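Craft Materials Workshop Notebook
October, entry 11: clear stamp adhesion and ink transfer, autumn release samples

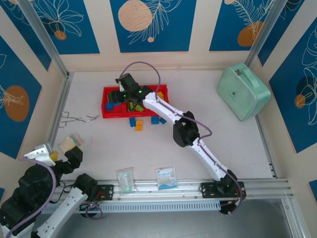 Work surface with floral wall panels and red compartment tray.

Entry opened 9:15 a.m. Compiled by N. Wattimena, with press work by M. Hashmi.

Purpose

To establish why the Grasitley sentiment stamps in the pre-release set print unevenly on the first impression, and to settle the card stock recommendation to be printed on the insert. The design team is to receive its sample packs before the end of the month. The insert text is therefore required by the next entry, even if the ink question remains open.

Materials

Clear photopolymer stamps, Grasitley set, second casting. Two complete sheets were opened and a third was left sealed for comparison.
Red rubber stamps of the same sentiments, unmounted, from the Nartey sample batch.
Card stock: Drevstead smooth white, Drevstead cold press, and the uncoated kraft left over from the summer kits.
Inks: black dye, black pigment, and the gray hybrid. All pads were re-inked the previous evening and stored upside down.
Acrylic blocks, one stamping platform, one foam mat, lint-free cloths, stamp cleaner, white eraser.

Procedure

Each clear stamp was tested first as supplied, directly from the carrier sheet. It was then cleaned with a damp cloth, dried, and tested again. A third test followed light conditioning with the white eraser, which has been our usual method for dulling the surface of new polymer. The rubber stamps were tested as supplied and after cleaning only.

For the platform tests, pressure was applied with the flat of the hand for a slow count of two. For the block tests, M.H. stamped all sheets himself, in order to avoid the variation noted in the spring entry when three persons shared the work. Each combination was stamped 11 times. The first impression was set aside in its own envelope and the remaining ten were kept together in order.

Observations, clear stamps

As supplied, the large "Warmest Wishes" sentiment beads badly with dye ink. The ink draws back from the wide downstrokes and leaves small pale spots, most clearly in both capital W's. Pigment ink behaves better but fills the small counters in the lower line of text. The hybrid gray falls between the two.

Cleaning alone produced little change. Conditioning with the eraser produced a marked change. By the second impression the downstrokes were solid on smooth white, and by the fourth there was nothing further to correct. On cold press the texture of the card remains visible in the solid areas regardless of treatment, and this should be stated on the insert so that customers do not take it for a fault in the stamp.

The small leaf stamp from the same sheet did not show the beading. It has fine lines and no broad solid areas, so this is consistent with the above.

One stamp, the oval frame, does not lie flat on the block. It lifts at the upper left and prints a faint second edge. The same stamp from the second opened sheet lies flat. M.H. suspects that it was stretched when peeled from the carrier. We have left it on glass under a weight overnight and will test again before reporting it to the supplier.

Observations, rubber stamps

Satisfactory with all three inks. The first impression is slightly dry with dye and normal thereafter. Trimming is close on the lower edge of "Thinking of You" and there is a stray mark on some impressions where the rubber was left proud. This was removed with small scissors. A note should go to Nartey, as it will be quicker for them to trim at the cutting stage than for our packers to inspect each piece.

Drying times, black pigment on smooth white

Smudge test with a clean cloth, one light stroke, separate impression for each interval.

After 2 minutes: heavy smudge.
After 11 minutes: light smudge, solid areas only.
After 30 minutes: faint gray trace on the cloth, image intact.
After 55 minutes: clean.

On kraft the cloth was clean at 30 minutes. Cold press was not tested at every interval, as we ran short of sheets. Drevstead has been asked for another packet.

The present insert gives no drying time. It is proposed that the new wording advise customers to allow an hour for pigment ink on smooth stock, or to heat set it. Heat setting was tried on one sheet only, with the Flitetti heat tool, and the card curled toward the printed side. The tool was held too close. To be repeated at a greater distance and on more than one sheet before anything is put in print.

Die cutting

The coordinating die for the oval frame was run on smooth white and on kraft. It cuts cleanly through one layer of each. On cold press it required a second pass and a shim. The fine inner border holds the waste card firmly, and the poke tool left a dent in the first two pieces. A layer of waxed paper between die and card corrected this.

Alignment of the die with the stamped oval is acceptable but leaves a narrower margin at the bottom than at the top. This was measured on the proof drawing and the same difference appears there, so it originates in the artwork. N.W. has written to the artwork desk. It is late to change the die for this release. If the difference is to stand, the sample cards should be stamped after cutting, with the cut piece placed by eye.

Proposed insert text, first draft

"New clear stamps may resist ink at first. Before use, rub the surface gently with a white eraser and wipe clean. Stamp two or three times on scrap card. For the most even result choose a smooth card stock. Allow pigment ink one hour to dry."

M.H. prefers "lightly" to "gently" and would add a warning against sandpaper, following the letters received after the last release. Agreed that the warning be added if the line length allows.

Matters outstanding

Retest the oval frame after flattening.
Repeat heat setting, distance to be recorded.
Cold press drying times once the new packet arrives.
Open the sealed sheet and confirm that the beading appears on it also.
Confirm with the packing room whether the carrier sheets can be labeled with a peeling direction.
Reply from the artwork desk on the lower margin.

Envelopes are filed in the October box by ink, then by card. The first impressions are in the front section. Colleagues removing any for photography are asked to leave a slip with their initials in the envelope.

Additional note, 4:40 p.m.

The gray hybrid pad has been found to be unevenly inked along one side. Impressions made with that pad after midday should be disregarded for comparison of solid areas. The remaining gray results stand. Pad re-inked and set aside until the next session. N.W.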